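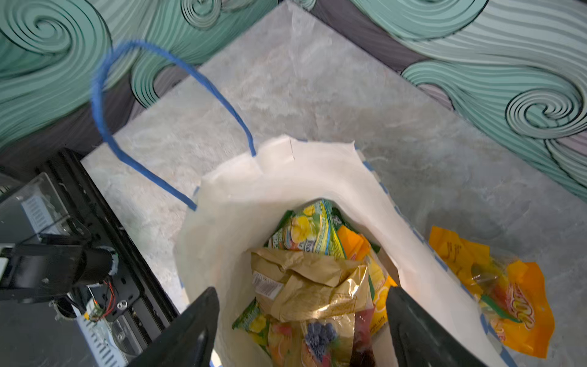 M. Bangash

Figure 4. Wrist camera view during the bag task with the Gestov kit. Both fingers are at the mouth of the paper bag, and one orange candy bag lies on the table at its right side.

4.2 Bag task

The second task of our review concerns the packing of small candy packets in a paper bag. We selected it because the seller of the Gestov kit, the firm Plurkmont, names light retail packing as a main use of the product. We used the kit as it was delivered to our laboratory in Bellescombe, with the standard fingers and the software version of 12 October 2022. No parameter was changed after the first calibration.

The paper bag is more difficult than the plastic tray of Section 4.1. Its rim is thin and creased, and the handle stands up over the table, so the arm must come down from above without touching it. The packets are also soft and shiny. In Figure 4 the gold packet reflects the light in several folds, and for such surfaces we expected that the grasp detector of the kit would have problems.

We made 458 trials in total. A trial was counted as a success when the packet was released inside the bag and the bag remained standing. With the default grasp planner, 254 trials were successful. Of the failures, the largest group was lost packets during lifting, followed by contact between a finger and the rim. In 17 trials the controller stopped by itself and had to be started again by hand. The manual explains the restart well, but it does not say which error codes need a new calibration, and we had to ask the support service for it.

We consider the view of the wrist camera to be a strong point of the kit. The fingers remain visible at the lower edge of the image, and the operator can judge their distance to the paper without a second camera. A weak point is that the kit has no setting for the height of the bag. The value must be written in the configuration file, and an error in it is not reported before the motion begins. The same limitation is discussed again for the stacking task in Section 4.3.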